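Vukasell Open Day Set

README for the recordings made at the Vukasell demonstration room in February. Read this before you load anything. Questions about the recordings go to Sachiko Tsuji, questions about the file layout and the loader go to Muthu Kulkarni.

Version notes

The first copy that went out had the left and right gripper streams swapped in one folder. That is fixed. If your copy has no file called CHANGES in the top folder, delete it and pull again.

What is in the set

The set holds 496 recordings of people folding and moving clothes on a bed with a pair of hand-held grippers. All of them come from one open day. Visitors had a short introduction, watched a demonstrator fold one garment, and then tried it themselves if they wanted to. Most did. Demonstrator recordings and visitor recordings are kept in separate folders because they look very different when you plot them. The demonstrators move in short, even strokes. Visitors stop a lot, look around, and let go of the cloth to start over.

We did not clean up the visitor recordings. A recording was removed only if a stream was missing or if the person asked us to take it out.

How the day ran

Doors opened at 10 in the morning. Groups of up to 15 people came through the main room, where Atham had its mobile base driving laps between the tables, and then moved on to the bedroom set. Ekwueme ran the sign-in desk and handled the consent forms. Nenow supplied the recording software and had one person on site all day.

Each group got the same talk from Sachiko. She covered what the two grippers record, how the jaws open and close, and how to hold the handle so your wrist doesn't tire. Then she folded a shirt. After that the group split up, and people who didn't want to be recorded could stay and watch or go back to the main room.

The talk was planned to be short and got longer as the day went on, mostly from questions. The ones that came up most were about grip strength, whether the grippers work left-handed (they do, the pair is symmetric enough that we had no complaints), and how much practice it takes before a fold looks decent. On the last point we told people to expect their first few tries to be poor and to keep going.

Late in the afternoon we ran out of time and the last group got a shared session. Those recordings are marked shared in the index and there may be voices from more than one person in the audio.

Tasks

Fold: the garment starts flat or crumpled and ends as a rough rectangle. We did not ask for a particular fold. Some people fold in thirds, some in half and half again.

Shift: a garment that is already folded is picked up and put down somewhere else on the bed.

Straighten: a garment that is already folded gets its edges tidied without being opened up. This was not on the plan. Visitors kept doing it by themselves at the end of a fold, so we gave it a label.

Free: anything else. Treat these with care, the labels are loose.

Streams

Every recording has a view from each gripper and a view from the head. There is also a jaw opening value for each hand and a pose for each hand. Audio is included for demonstrator recordings only, apart from the shared ones mentioned above.

The gripper views are very wide. Straight walls come out curved, and things near the border are stretched. We ship them as recorded. A script to flatten them is in the tools folder, but it throws away the outer part of the view, and for folding you may well want that part – the second hand often shows up there first.

Folder layout

demo holds demonstrator recordings
visitor holds visitor recordings
index has one line per recording, with task, hand and session
tools has the loader, the flattening script and a small viewer
stills has sample frames for checking that the viewer works

Sample frames

Garment on the bed between tasks, then both grippers at the cloth, then both held up over the bed.

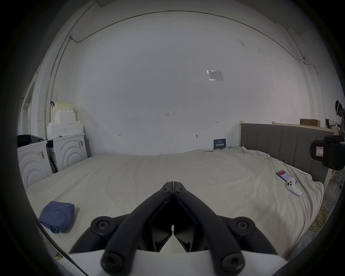
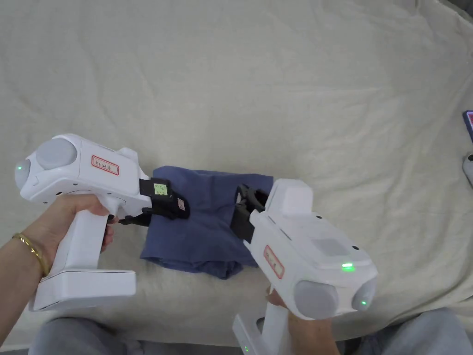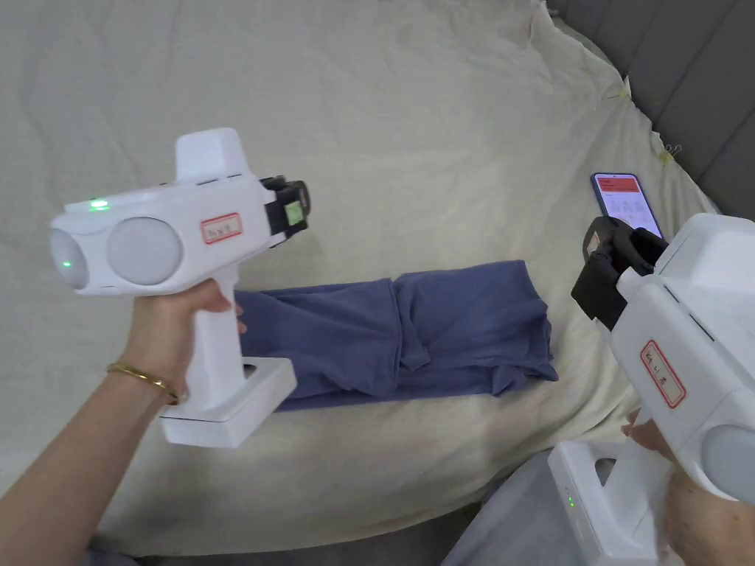 Loading

The loader reads the index first and then opens recordings as you ask for them. It does not need the whole set on disk. If you only want the head view, pass the name of that stream and the rest is skipped.

Average size is 400 megabytes per recording with all streams. Check your disk before you start a full download. The server will resume a broken transfer, but the viewer will not open a half-finished file and the error it gives is not very clear. Muthu is working on a better message.

Time stamps are in seconds from the start of each recording. The streams are lined up to the head view. In a few visitor recordings the jaw value trails the picture a little at the start and then catches up. These are marked late in the index.

Known problems

People talk to each other while they fold and turn their heads to do it, so the head view leaves the cloth for a moment. We kept these parts in.

Task labels were added by 2 people working separately. Where they disagreed on where one task ended and the next began, we kept both labels. The second one is in the column called alt.

Room light changed over the day. The morning recordings are cooler in color than the afternoon ones, and we did not correct for it.

The bedding is plain and pale. Models trained on this set alone will probably do badly on patterned sheets. We have not tested it.

Consent and removal

Everyone in the visitor folder signed a form at the desk. The form covers research and teaching use. It does not cover advertising, so please do not put visitor recordings in promotional material, even short clips. If someone asks to be taken out after the fact, we pull the recording and list its number in CHANGES. Check that file before you publish results, and drop anything on the list from your copy.

Sharing

You may pass the set on inside your own group. Anyone outside it should ask Sachiko for their own link – that way they also get the removal notices.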